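3.2 Artificial flowers and the household table

In the first round of interviews we asked the participants only about fresh flowers, which they buy at the Maglaya market for feast days and for visits to the cemetery. It soon became clear that this question was too narrow. Many households keep artificial flowers on the table during the whole year, and they speak of them with the same words they use for fresh ones. They are "arranged", "changed" and even "rested" when they are put away in a box. For this reason the interview guide was revised in August, and a second part was added on artificial bouquets, their price and their care.

The price is an important matter. A fresh bouquet of medium size was sold at the market for 400 pesos in the weeks of our study, and it was expected to last four or five days. An artificial bouquet of similar size was sold for 600 pesos. Participants compared these two prices without being asked. One retired seamstress explained that she had paid for her flowers one time and had enjoyed them for nine years, so that in her opinion they had become free. Younger participants were less interested in this calculation. They mentioned more often that fresh flowers make the water smell bad and that somebody must remember to throw them out.

The opposite position was also present. In 2 households the older members did not accept artificial flowers near the pictures of the dead, although they had them in the kitchen. Similar limits were reported by Ignacio in her earlier fieldwork in Jirnon, where artificial flowers were allowed in the room for guests but were taken away before a wake. We do not think that this is a rule of religion in the strict sense. The participants who followed it gave different reasons for it, and some gave no reason.

Color was chosen mostly in relation to the tablecloth. This was not expected by us, because in the literature on domestic decoration the flowers are usually treated alone. In the interviews the cloth came first: it is bought or received as a gift, and the flowers are then selected to go with it. Light blue, white and pale pink were preferred for cloths in blue or green tones, while red and orange were kept for December. Small daisy-like blooms were considered suitable for every day, and roses were described as too serious for a table where people eat (Figure 4).

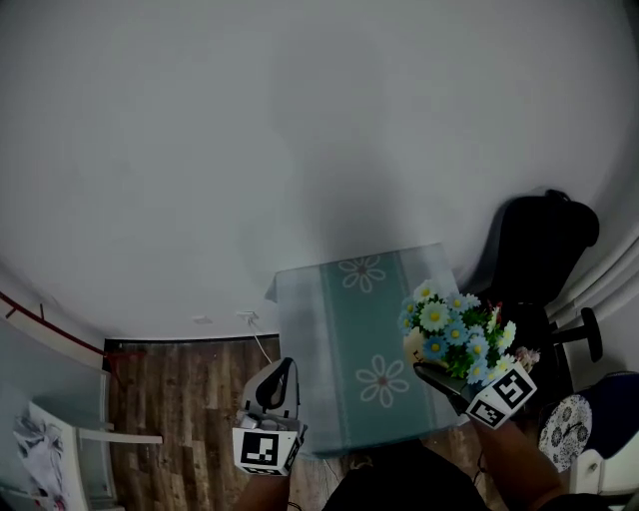
Figure 4. Artificial bouquet with white and light-blue blooms on a pale teal tablecloth with a printed flower outline.

3.3 Cleaning and storage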